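3. Planning and Budgeting Your Gripper Kit

Welcome to the fun part! Before you fill out the Stiltden order sheet, spend an evening deciding which chores you want to record first. Small tabletop jobs are a great place to begin, and your own kitchen gives you plenty of them.

3.1 Pick the job

1. Choose one task that fits on one table. Sorting chopsticks and cutlery is our favorite starter.

2. Gather the items from your own drawers. Price them at zero in the budget.

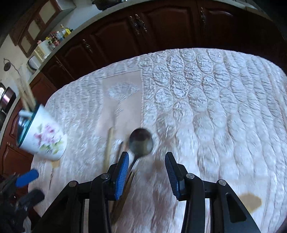
3. Write down the thinnest thing you expect to pick up. Thin, round handles wear finger pads faster than blocks or boxes do, so plan on 4 spare pads per gripper.

Note: Pads come in more than one color. The color has no effect on grip, so order whichever is in stock.

3.2 Work out the cost

4. Decide between one gripper and two. A two-hand kit with the Drista mount comes to $1,684. Go for it if you can, because two hands open up so many more tasks!

5. Add $78 for the spare pad and pivot pin pack.

6. Allow 16 hours of practice per operator before you count any recordings toward your project. (Iara Sepúlveda on our support desk will happily talk you through a schedule.)

Caution: Do not buy third-party pivot pins. A pin that is even slightly long will bind the linkage.

7. Leave slack in each cable when you measure for length, and measure with the operator's arms stretched across the table.
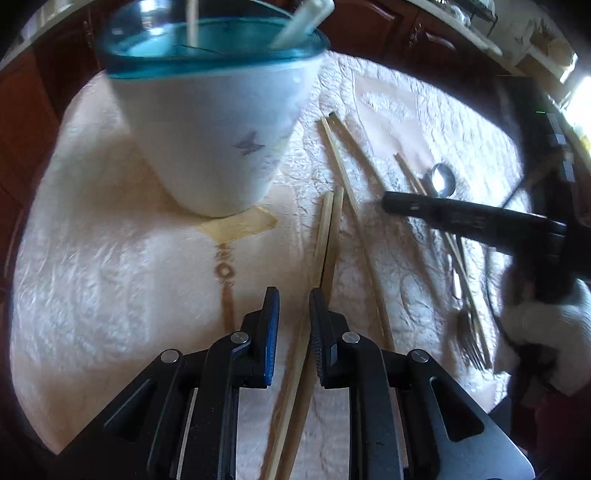

3.3 Place the order

8. Send the finished sheet to Pascual Sosa in orders. Kits requested before February ship with the current pads.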